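We use cookies to remember your settings and count visits. By staying on this site you accept this. Manage preferences | OK

Hidville food pantry gets its keys, and I got to see the freezer

By our Hidville reporter

I've driven past the old carpet store on Cutano Avenue more times than I'd care to admit, and until Friday I had never been inside. Now I have, and I can tell you it smells of fresh paint and coffee, and that the Kandasamy Pantry is going to be very happy there.

The pantry signed its lease this week after most of a year spent looking for a home. It opens to families in May, and if you've followed this saga in our pages (hello to all of you who write in, I do read them) you'll know how close it came to not opening at all.

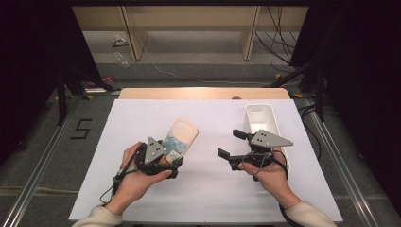
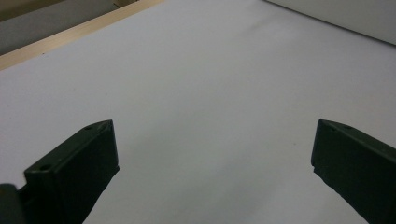

Why they had to move

The pantry has been running out of the basement of a church hall on the north side of town. It was a generous arrangement and everybody there says so, but the basement has one narrow staircase, no elevator and a ceiling that makes tall people walk funny. Every box of canned goods had to be carried down by hand on Thursday night and then carried back up again the next day. I tried it once with a case of canned peaches and had to sit down afterward.

Then last fall the hall was put up for sale. The pantry was told it could stay until a buyer came along, with no promises after that. A plan to share space with the thrift store fell apart over parking, and a second building needed a new roof before anyone could legally set foot in it. For a while it looked like the whole thing would be run out of somebody's van.

What they have now is a ground-floor space with a wide front door, a loading area in back and a ramp that was already there when they took the place over. The lease runs for 2 years with an option to renew, and the rent is low enough that the pantry thinks it can cover it from regular monthly giving. The landlord also agreed to leave the shelving behind, and there is a lot of shelving.

Who it's for

The pantry serves 300 households in Hidville and the farm roads outside it. You don't need a referral and you don't need to show a pay stub. You give your name and the number of people at home, and you take a cart and pick what your family will eat. That last part matters a great deal to the people I talked to. In the basement there wasn't room for choosing, so everyone went home with the same packed box, and plenty of folks ended up with food they couldn't use. One mom told me she had a cupboard full of lima beans and two kids who would rather eat the cupboard.

The new layout works more like a small grocery store. You come in on the left, go down past the canned goods and dry goods, around by the produce, and finish up at the cold section. There's a corner set aside for diapers and baby formula, and another for pet food, which the pantry started carrying over the winter when people asked for it.

And yes, the freezer! It's a walk-in, it came from a restaurant that was closing, and I was allowed to stand in it for as long as I could take it (not long). Until now the pantry has had to turn down frozen meat and vegetables because there was nowhere to put them. One of the packers told me she'd said no to a whole truckload of chicken before Thanksgiving and that she still thinks about it.

What's left to do

Quite a bit. The floor in the back room has to be sealed, the front windows need blinds, and the county has one more inspection to make before any food can be handed out. There's no sign yet either. A local print shop, Flultance, has offered to make one at no charge, and the only holdup is that the pantry can't settle on a color. I heard strong feelings about green while I was there.

They also need bodies. Moving day is being planned for a Friday so that the stock can go straight from one building to the other without a missed week, and the pantry is hoping to get 50 people with good backs and comfortable shoes. If you've got a pickup, even better. There will be doughnuts – I asked, and this was confirmed by two separate people.

After that the regular shifts are short ones, and there are jobs for people who can't lift, like checking dates on cans, greeting at the door or calling families who need a delivery. Teenagers are welcome if a parent signs for them.

On the money side, the pantry would like to find new monthly donors who can give $10. It doesn't sound like much, I know, but regular small gifts are what pay the light bill, and a walk-in freezer is going to do things to that light bill. One-time gifts are fine too, and so are groceries. The shelves are shortest right now on peanut butter, cooking oil, breakfast cereal and laundry soap. Please, please check the dates before you bring things in. And please rinse the honey jars.

Getting there

The new place is at the east end of Cutano Avenue, across from the tire shop. Parking is in back, and the bus stops at the corner. Doors will open at 9 in the morning, with an evening session added for people who work days, which the old basement could never manage because the hall was booked for dance classes.

Until the move everything carries on at the church hall on the usual schedule, stairs and all. I'll post the opening date once the county has signed off, and I've put my own name down for moving day. I'm bringing gloves this time, and I'm leaving the peaches to somebody else.

Like reading local news? Sign up for our free weekly newsletter. You can unsubscribe at any time.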